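Visit report: tabletop exhibits day, Prunow
Filed Mar 4, 2023

Purpose of the visit was to look at small exhibitor tables before our own booking at the Prunow hall in July. We take a single table there, and the last two years it has been a poor one. I wanted to see how others handle cloth, printed matter and power in the space of one table, and what the hall itself supplies. Notes are in the order I typed them up.

Printed matter and power on a checked surface, green cloth behind:

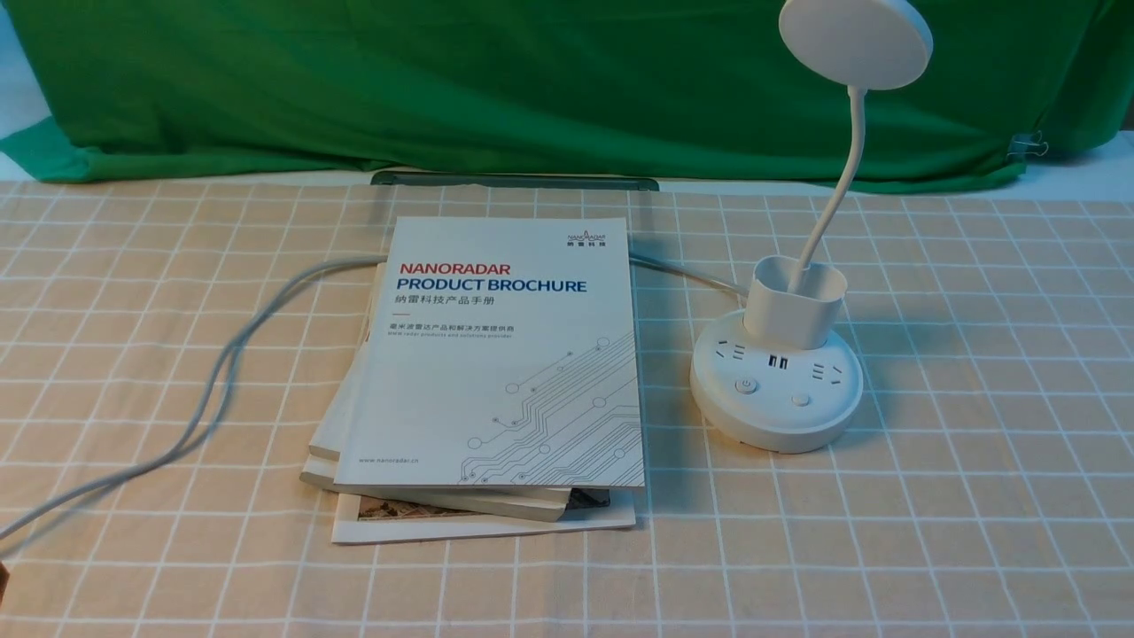
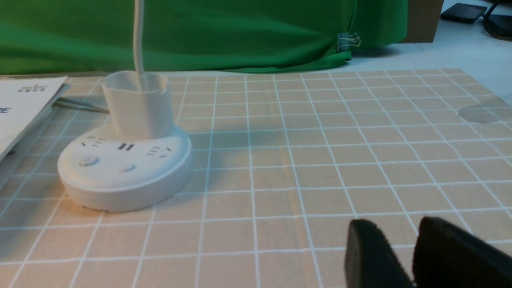
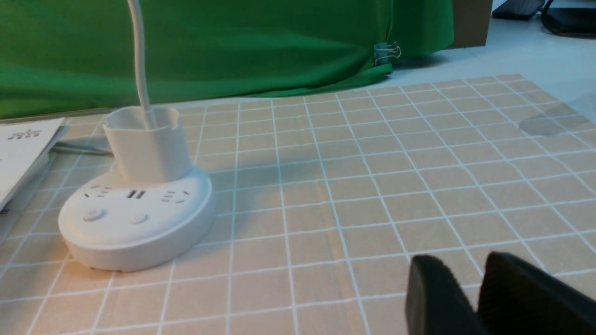
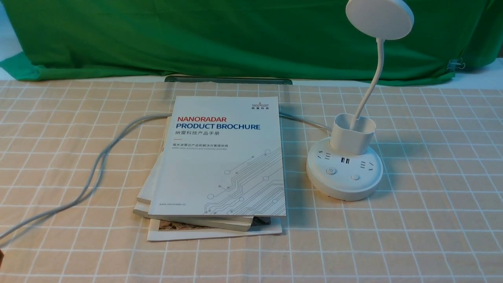 Elango Palaniappan read the draft of this report and disagreed with my plan to copy the brochure stack. His view is that a fanned stack works for the first hour, and after that visitors pull from the middle and the whole thing has to be rebuilt every few minutes. He would put out one title only, squared up, and keep the rest in a box under the table. He also asked why we print a thick catalog at all when most people photograph the cover and leave.

I have left his objection in. My own position is that a stack with different sizes in it tells the visitor there is more than one thing to take. With the largest piece at the bottom and the product brochure on top, the title stays readable and the lower items still show an edge. Our table in Prunow last July had four titles laid side by side, and they used up most of the front half. We had no room for the sample case, which ended up on a chair.

Cover layout

The Nanoradar brochure is a useful reference for our reprint. Title in large capitals, two colors, Chinese title line directly under it, web address low on the left. The line graphic is pale gray and stays in the lower right, clear of the title. Our current cover runs a dark photograph to all four edges with the product name in white over it, and under hall lighting the name is hard to read from a standing position. I suggest the reprint goes to a white cover with the name at the top. The web address should be on the front. Ours is on the back, under the postal address.

Two languages on one cover is workable if one of them is clearly larger. Kiều has offered to set the second-language line for us and needs the final wording before the layout is fixed. I have not sent it yet.

Paper weight: we used 90 gsm for the inside pages last time and it curled by the afternoon. Felgate quoted for a heavier stock but the minimum run is 230 copies. We got through 147 last July and threw away a good part of the remainder when the address changed. I would accept the minimum run this time, provided the address is checked by two people before it goes to print.

Cloth and backdrop

The green cloth is plain fabric held with a binder clip. It has folds in it, and the hem comes down to the back of the table. For a single table I think this is adequate. Our roll-up banner takes up floor space behind the table, and at Prunow the aisle behind is narrow enough that the banner foot was kicked several times. A cloth on a rail would take no floor at all.

Points to settle if we go this way:

Width. It should run past both ends of the table, otherwise the wall shows at the side.
Creases. Bring it rolled on a tube. Folding it into the case guarantees a grid of creases on the front.
Clips. Binder clips are cheap and hold well, but buy one size only and keep them in a labeled tin.
Color. Green sets off a white cover. Our logo is green, so we would need something else, probably dark gray.

The checked surface is a matter of taste. It does make it easy to line things up square, which I noticed when comparing it with the plain white cover we use. Ours shows every mark. A mid-toned cover with a light grid would hide more and would give whoever sets the table a guide for spacing. Against it: creases break up the lines and are easier to notice than on a plain cloth. If we buy one it should be pulled tight and clipped under the edge.

Power

This section matters most to me. The hall at Prunow supplies one outlet per table, at floor level, and last July we ran a flat strip from it along the carpet. Visitors stepped on it, and the switch was caught twice.

A rounded white unit on the table top, with sockets and a pair of USB ports in its top face, is a better arrangement for a demonstration table. The sockets face up and can be reached from either side. The base is broad, and placed on the left it leaves the right half of the surface clear. The two round buttons are at the front. I would want to know what each of them controls before ordering anything of the same shape, and I did not get a chance to ask.

The upright column at the rear is the part I would copy. The cable leaves from the top of it and goes up, though a gray cord still loops across the table. At our table the supply comes from the floor, so the cable would have to go back over the rear edge and down, and a cable clip on the table edge would be needed to take the strain. It is a small item but should go on the list -- we forgot it last time and used tape, and the tape took the finish off the hall's table. They charged us for it.

Requirements for our own unit, in no particular order:

Two full outlets as a minimum, with enough space between them for a bulky adapter.
Two USB ports. The display tablet and a phone will use both.
A base heavy enough that pulling out a plug one-handed does not move it.
White or light gray.
A cable long enough to reach the floor outlet from the far end of the table. The hall plan does not say which end the outlet will be at.

I asked Orkavmont for a price on a comparable tabletop unit. They have 18 in stock and will hold two for us until the end of the month. The quote excludes delivery. If we collect, it can be combined with picking up the print order from Felgate, as the two are on the same road.

Table position and hall facilities

The hall has not changed its layout. Wall tables are along the long side and island tables are in the center. Wall tables get a rail at head height, which would take a cloth, and island tables get nothing. This decides the question of booking: if we want the cloth we need a wall table, and the form has to say so in the remarks field, since there is no box for it. The hall office confirmed that requests in the remarks field are read, but could not say when tables are assigned.

Lighting is from overhead and fairly even along the wall. White items come out bright on top and gray on the sides, so printed labels should go on upward-facing surfaces where possible. The same applies to the price cards, which we stood upright last time. They should lie flat or at a shallow angle.

Parking is at the rear. The loading door is wide enough for the case but has a step. Bring the folding ramp. The coffee counter closes early.

Setup time

We allowed an hour last July and needed nearly all of it, mostly for the banner and the cable. With a clipped cloth, a fitted cover, one stack of print and one power unit I would expect to need roughly half that. The order should be cover first, then backdrop, then power, then print. Doing the backdrop before the cover is possible but means leaning over a bare table with the clips.

Elango's suggestion of a single squared pile can be tested without cost. We put out the mixed stack in the morning and the single title after lunch, and compare what is left in the box at the end. He has agreed to keep the tally if somebody else does the setup.

Open items

Wording for the second-language cover line, to Kiều.
Address check, two signatures, before the print order.
Reply to Orkavmont on the two units they are holding.
Dark gray cloth: width to be measured against the hall table, not ours. The hall tables are longer.
Booking form with the wall table request in remarks.
Edge clips for the cable, and a spare.
Find the folding ramp -- it was last seen in the old store room.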